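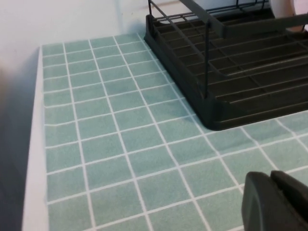 We started with the teaching sessions, so I'll start there too. Nelli has been driving the arm by remote control all through January, and we're now at 1,106 recorded runs of the dish task, which got a small cheer from Wilma. My big gripe was speed – half of us still rush the approach and the arm learns our bad habits right along with the good ones. Ruben wants everyone to hang back over the green tiles, line up with the near corner of the drying rack, and only then go in. I tried it his way before lunch and I have to say it felt much calmer! Agreed: we all do it like that from now on.

Hand guiding next. Senga did 39 runs by pushing the arm around herself and says her shoulder is not thrilled. Jeanine asked if we could mix those in with the remote ones. Nelli would like to keep them in their own folder for now, and nobody minded.

Jeanine read out 11 runs with long pauses in the middle (five were mine, sorry). Those get redone.

Osirby visit: still waiting on a date. Wilma will call them.

To do: Ruben writes up the approach, Senga labels her folder, I redo my five. Closed at 3:55.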